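Home | Projects | Reports | People | Contact

Uris Suturing Project: progress report to the Ditham Fund

18 Aug 2021

Hi all,

It's report time again, and for once I'm writing this with numbers I like! The short version is that the learned policy now places and ties single stitches on tissue well enough that we've stopped holding our breath every time it starts, and the second stitch in a row is still a pain. The long version follows (get a coffee).

You'll remember from the January report that we were stuck on needle pickup. The old setup planned a path from a tracked needle pose, and whenever the tracker lost the needle behind a jaw the whole thing went off into the weeds. So we dropped the tracker. The new policy, which we call Shenoy in the code and in the group meetings, takes camera images straight in and puts out small relative motions for both arms, with a short history of what it did a moment ago. Everything is relative to where the tool already is, so the sloppy joint readings on our older arms don't hurt us nearly as much as they used to. I was the loudest doubter on this one and I'm happy to have been wrong.

Data first. We now have 2,546 demonstrations in the set, covering pickup, handover, needle throw and knot tying, each one labeled by step. That took a lot of evenings. A good chunk of it is on foam pads, which are cheap and behave nicely, and the rest is on tissue, which is neither. We also recorded a bunch of recoveries on purpose (drop the needle, fumble the thread, then fix it), and I think those are worth more per minute than anything else we collected. If I were starting over I'd do far more of them.

Now for the tests. We ran 151 full attempts on tissue this period, where "full" means pickup through tied knot with no hand on the controls. Over half of them made it to a tied knot, up from a January figure I'd rather not repeat. Of the rest, 19 were thread tangles, and most of the others were needle throws that went in at a bad angle and got stopped by the operator.

The part I've been spending my own days on is the running case, where the robot has to start a new stitch with an old one already in place. It's a different animal. There's a tied knot near the wound, there's thread lying across the tissue, and the policy has to work out which bit of thread matters.
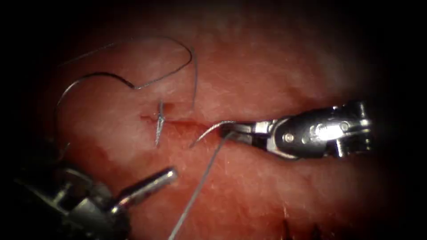
Setting up beside a finished stitch: needle in the right jaws, left grasper free, loose suture looped over the upper left of the tissue.

Slack thread is our biggest headache here. It kinks, it drapes wherever it likes, and in the camera images it looks a lot like the strand we want the left arm to grab. Shiny spots on the metal don't help either. We tried masking out the old thread and it made things worse, so that's gone. What did help was training with the thread laid out in all sorts of silly ways before each demonstration, plus a small extra loss on the needle tip. I don't have a clean enough comparison to give you a number yet and I'd rather wait than hand you a flattering one.

Money and gear: we're on budget. We wore out 5 needle drivers, a bit more than planned, and the replacements came out of the parts line. The second camera is still on back order, so the two-view experiments slide into the next period. Nothing else has moved.

Next up, I want three stitches in a row on one wound with no resets. After that we'll take the policy over to the Horville bench, which has different arms and different lighting, and see how badly it breaks. My guess is the lighting bites us first. I'll send the test logs separately once I've cleaned up the file names, and if you want to come by and watch a run, please do, just give me a day to warm everything up!

Related reports
Needle pickup without a tracker
Labeling suturing steps: what we changed
Horville bench: arm calibration notes
January progress report

Contact the Uris project office | © 2021 Uris Suturing Project | Back to top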